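Section 4. Running the open-day demonstration (simulated cell)

1. Start Postard and load the Dumonau scene. Check that the pedestal sits across the left edge of the table and the knob box is on the tabletop. 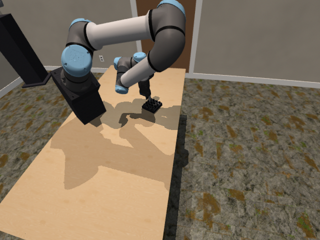

Costel Milošević asks that step 1 be repeated before each group of visitors, as a scene left over from the last run confuses people.

2. Set playback speed to 70 percent. Limit each group to 12 visitors.

CAUTION: Do not edit joint limits while playback is running.

3. Switch to the close view and point out the two fingers and the box.
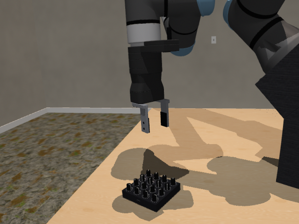 Fig. 4-2. Gripper open above the knob box.

4. Return to the wide view for closing remarks. Save the log under Pladari. 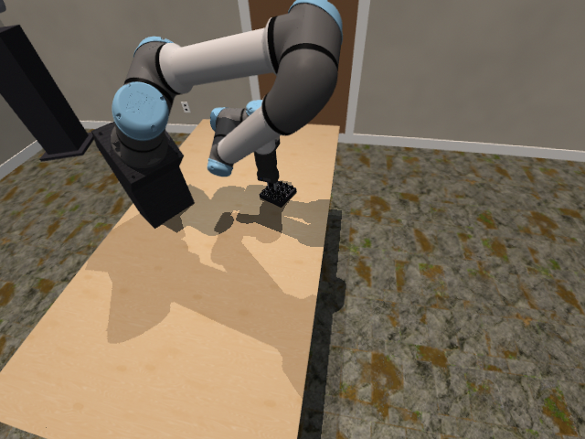
Can visitors operate the arm themselves?
Only from the guest console, with an operator logged in.

NOTE: Guest sessions close after 14 minutes.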